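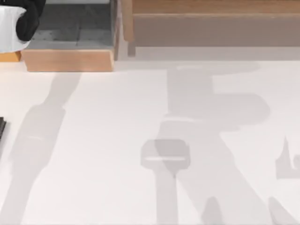

When the arm lets go: bench tips after a bad afternoon with two grippers

I have been putting off writing this page because it means admitting to a dented knuckle and a split tray, but several of you wrote in after the January tips asking what I had learned about running a pair of small arms on a home workbench, and the dented knuckle is most of what I learned. So pour yourself something warm and I'll tell it from the beginning, and then give you the tips, which you are welcome to skip down to if you are the impatient kind. (My wife always skips down.)

My shop is the back half of a one-car garage. I use two arms to sort hardware into wooden trays, screws in one, hinges and brackets in the next, and I practice every routine in a simulator on the computer before I let it anywhere near real wood. The view at the top of the page comes from the simulator, with one gripper up by the tray and the shadows of both arms lying across the table. I am fond of the simulator. I trusted it too much, though, and that was the root of my trouble.

What happened

The routine was simple. The left arm was to carry a small tray a hand's width over the bench and set it down, while the right arm waited its turn. On the screen it went beautifully every time. On the bench it went beautifully too, right up until the breaker tripped. I had the shop heater and the dust collector on the same circuit as the arms, and I knew better, and I did it anyway.

When the power went, the left gripper relaxed and dropped the tray. The tray landed on one corner and the joint opened up like a book. That would have been a cheap lesson. What I did next was reach in with my bare hand to gather up the screws before they rolled off, and while I was reaching, I flipped the power strip with my other hand, having already reset the breaker. Both arms woke up and went looking for their home positions. The right one found my knuckle on the way.

No stitches, thank goodness, only a purple hand and a good scolding. My friend Johannes Pillay, who kept machines running at Mayrhofer for a long time before he retired, came over that evening and walked through it with me, and most of the advice below is his with my experience stuck on as decoration.

Know what your gripper does with no power

Some grippers stay closed when the power goes, and some let go. Find out which kind you have before you ask it to carry anything you care about. Have it hold a folded dish towel low over the bench, step back, and cut the power. Mine opened, every time, and I had owned the thing for months without knowing. Johannes was too polite to say anything about that, but he did look at the ceiling.

Carry low

If a tray is going to fall, let it fall a short way. I had set the travel height generously so it would clear everything on the bench. Now I move the tall things out of the road and carry just high enough to pass over the tray rims. A scrap of carpet pad under the path helps too, as long as it lies flat and is taped down at the corners.

Give the arms their own circuit

Heaters, vacuums, and compressors should be plugged in somewhere else entirely. If your garage has just the one circuit, as mine did, turn the heater off while the arms are running and wear a sweater. I have since had an electrician add a second line, and I would sooner have spent the money on that than on the Kemano clamps I never use.

Never let them wake up on their own

The one that frightened me most was the restart. When power came back, the arms started moving without being asked. Look through your controller settings for anything that homes the arms at startup and turn it off, so that somebody has to press a button first. Then test it, with everybody well back, by switching off at the strip and on again. If your controller can't do this, unplug it at the wall before you reset a breaker, and leave it unplugged until the bench is clear.

Hands out, always

Switch off, unplug, and wait for the arms to settle before you reach in. An arm can sag slowly after the power is gone, and a sagging elbow has a good deal of weight behind it. I keep a long wooden spoon hanging by the bench now for raking back stray screws, and yes, it came out of the kitchen, and yes, it has been missed.

Don't count on the practice run

A simulator will show you whether two arms are going to bump into each other, and it will show you if a tray has been placed out of reach. Mine had never once pretended to lose power, and it didn't have my hand in it either. After any change I run the real thing at the slowest speed with empty trays, then again with something soft in them, and last of all with hardware.

Put the stop button where your hand goes

My stop button was behind the right arm, so I would have had to lean across the bench to hit it. It now sits on the front edge near my hip. Stand where you usually stand, close your eyes, and reach for it. If you have to feel around, move it.

Mending the tray

For those of you who asked about the split corner: I brushed the old glue out with a stiff toothbrush, worked fresh wood glue into both faces, pulled the corner square with a strap, and left it overnight. Wipe the squeeze-out with a damp rag while it is still soft, and put a bit of waxed paper under the joint or you will be gluing your tray to your bench - ask me how I know. It has held up fine since, though I keep the heavy hinges in a different one.

Next time I will get to the drawer slides, as promised, and to the letter about Sterero paste wax on old plane soles.

Questions and corrections: use the contact form | Copyright, all rights reserved | Back to top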